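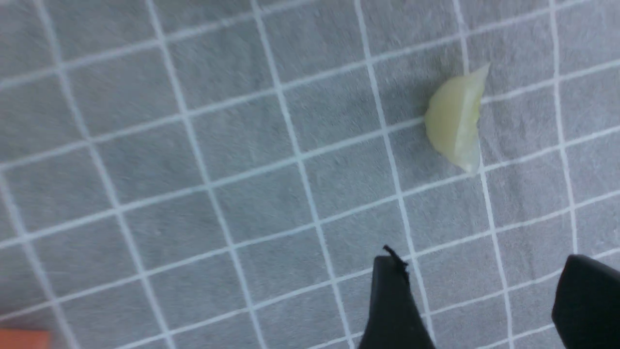

*A small, pale piece on a gray gridded mat.*

Sekar Hartono has directed the adult cooking program at the Plondell Community Learning Center for 14 years. The program began in a borrowed church hall and enrolled 655 residents last year. This year's enrollment stands at 767, and the Center will open a second teaching kitchen on Movard Street in September.

Ms. Hartono attributes the growth to a change in how the courses are planned. "We used to teach a dish each week," she said. "People enjoyed the evening, went home, and cooked what they had always cooked. Now we teach a method and stay with it until students can use it without a recipe."

Steaming is the first method on the schedule. Students begin with greens and plain buns before moving on to fish, and they are asked to repeat each lesson at home before the next class.

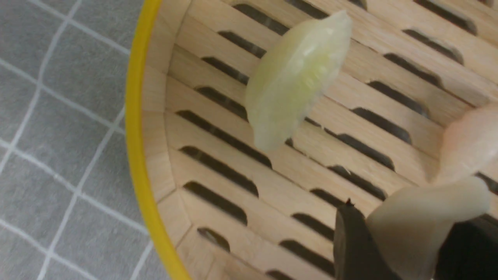 "It is forgiving, and it is cheap," Ms. Hartono said. "A student who is nervous about hot oil can start there and have dinner on the table the same night."

Fees remain a concern. Residents of Plondell pay a reduced rate, while those who travel from Drestholm pay the full amount. Rohani Wijaya, who manages enrollment, said the Center is reviewing that policy with both towns. "We turned away applicants from Drestholm last fall who could not meet the cost," she said. "The agreement was written when we had one class and a short list. It needs to be revised."
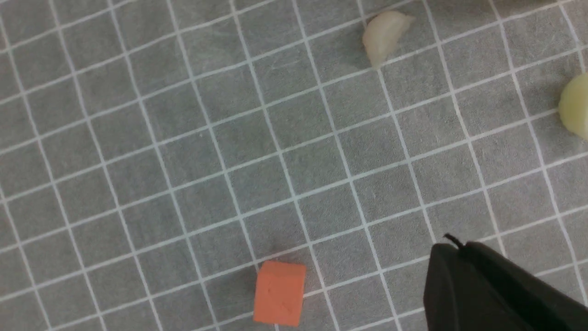

Ms. Wijaya added that evening sections fill first and that the new kitchen will be used mainly for them. Child care will be offered on site during those hours — a service students have requested for several years.

Ms. Hartono will continue to teach the beginner section herself. She learned to cook from her grandmother in Mangundap and still uses many of the same lessons. "She never measured anything, and I had to learn to measure so that I could teach," she said. "My students write everything down. I ask them to keep the notebook closed for the last class."

Registration for the fall term opens on 13th March at the Center's front desk.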